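**Skement Early Years Lending Library — interim report, second reporting period**

Prepared for the Birico grant office. Covers September through December.

**Catalog.** Migration from the card system to the Prullalis database is complete. The catalog now holds 1,927 individual pieces grouped into 363 loan sets. Each set has a barcode, a contents list and a replacement value. Duplicate records were merged by hand where the old cards disagreed.

**Loans.** The loan period was extended from two weeks to three at the start of October. Overdue returns fell afterward, mainly among the daycare accounts. Household accounts showed little change. There are 62 active accounts, of which 40 are households.

**Losses and repairs.** Missing pieces remain the main cost. Sets with more than 12 small parts are returned incomplete more often than larger items, and pretend-kitchen sets are the worst affected. We propose moving part of the shelving budget to spares — the amount is in the attached sheet.

**Outstanding.** The label printer is still on order. Evening opening on Wednesday has not started, pending the building's new key policy.
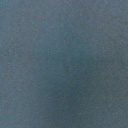
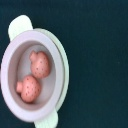 Forough Shokri has read the draft and does not support the transfer from shelving. In her view the spares line should wait for a full year of loss figures, and the kitchen sets should be split into smaller loans first. She has asked for loss rates by account type before the next payment is released.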